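Raker Training Goal, 14 weeks in

Bought the Raker for our under-12s back in April, paid 170 for it, and we've had it out twice a week since. Quick review before I forget everything.

Setup. Instructions say ten minutes. First go took me and Bình Quách most of the warm-up, poles all look the same untill you spot the little notch on the end. Fine now. One person can do it.

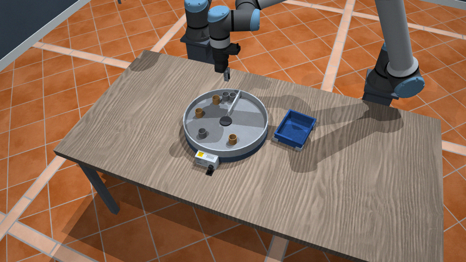 Net is the best bit. Good thick cord, no holes yet, and our lot do not go easy on it. Clips are not so great. Lost two already in long grass, and Savach wants silly money for a spare bag. Use tape.

Stability, hmm. On turf with the pegs in, solid. Indoors on a hard floor it slides back when a shot hits the bar. Sandbags sort it. None in the box.

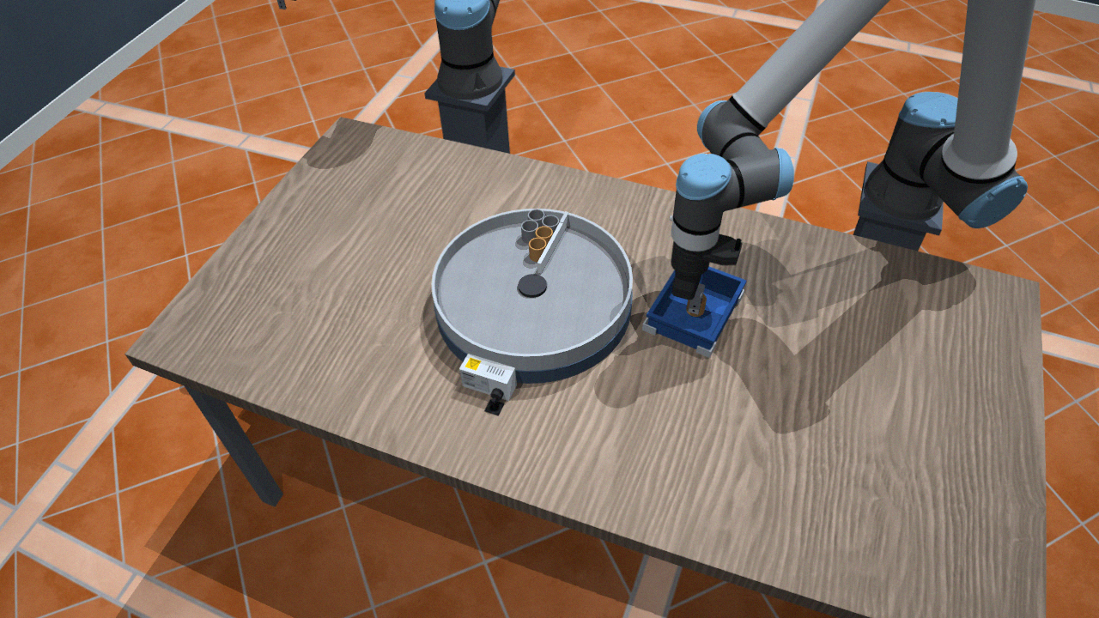 Round tray and cups on the table.

Compared it with the Culteck, which Phúc Diệp's team has. Culteck is heavier, stiffer, doesn't budge. Also 600, and it needs two adults and a roof rack. For a club our size no contest. If you've got a proper storage shed and a bigger budget, maybe go that way.

Carry bag: zip went in week three. Emailed, got a new one, no arguing. Credit where its due. Still a thin bag though, put the poles in tip first or they poke through.
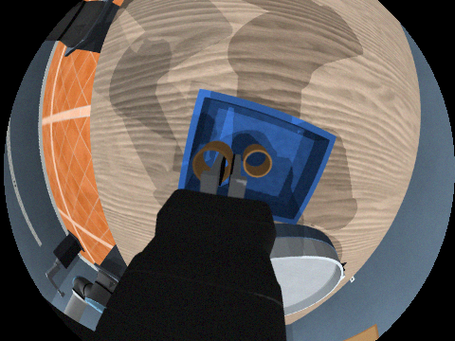 Blue tray on the tabletop.

Would I buy again? Yes, at 170. Wouldn't pay 50 more for the "match" version, same frame with a different color net as far as I can tell. Four stars, one off for the clips and the bag.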